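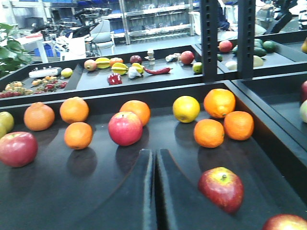
About Stono

Stono is a fruit and veg sorting and basket packing school. Small one. We teach people who want to work in a greengrocer's, a market stall, a box scheme, or who just got handed the produce section and need to know what they're doing by tomorrow.

Started by Katalin Bakos and Benedek Bakos after they sold the shop on the corner. 30 years of apples between them. Viktória Kun does bookings and the timetable, Dezső Csizmadia teaches the afternoon group. Small classes, 8 at most, usually less over winter.

What we do

Mornings are sorting. Apples, oranges, lemons, pears, the odd kiwi. You learn to pick each one up, turn it, look at both ends, put it down gently. Sounds like nothing. Try it for two hours with Benedek watching your thumbs.

Divided trays, always. Big round stuff in one, and the mixed bits in another: capsicums, chillies, garlic, tomatoes on the vine, avocados, starfruit when we can get a colour we like. Students lay out their own trays and then have to explain them to the group. We argue about lemons a lot. Dezső wants them with the oranges, Katalin doesn't, and the handbook (written by Katalin) says what you'd expect.

Afternoons are packing. Baskets with a handle, the kind a customer carries to the till. Heavy on the bottom, apples and oranges first, then pears, then anything that marks. Tomatoes last. Stem ends never facing a neighbour's skin. Leave room for the hand!! People forget the hand.
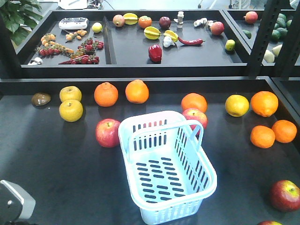 Katalin Halász wrote to us after the August intake that she'd been packing pears underneath oranges for years and wondering why she threw so many out, and that her kitchen bowl at home is now laid out by the rules too, much to her family's annoyance. Thanks Katalin, glad it stuck.

Courses

Basic Sorting. 5 mornings. No experience needed, bring an apron and closed shoes.

Basket and Box. 5 afternoons, you should have done Basic first or be working with produce allready. Includes a session on gift baskets, which is mostly about restraint and a bit about cellophane.

The Vastberg Day. One long day for shop teams, we named it after our old street. Fee is $130 a head, lunch included, and lunch is more or less whatever got bruised. Soup in winter, fruit salad the rest of the year.

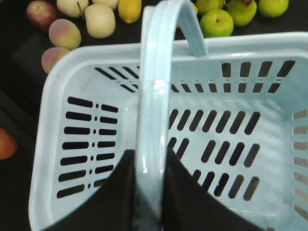

Slotted sides, one handle: the pale blue plastic basket.

Our baskets

Get asked this constantly. We like plastic with plenty of openings for teaching. You can rinse it under the tap, shake it, and start again. Wicker looks lovely on a counter and it snags. Check the handle before you load it, every time, and lift straight up, no swinging.

Baskets get washed at the end of each session by whoever packed last. Not negotiable, sorry.

Where the fruit goes

Anything still good goes home with students. Bring a bag. The rest is compost for the garden out the back, where Viktória is trying to grow her own chillies and would like people to stop giving her advise.

Getting in touch

Ring in the morning before 8 or after we finish at 5, we don't pick up while we're teaching. Or leave a note at the front desk with your name and which course. Parking is in the lane, please don't block the neighbour's gate. New dates go up when Viktória gets to it.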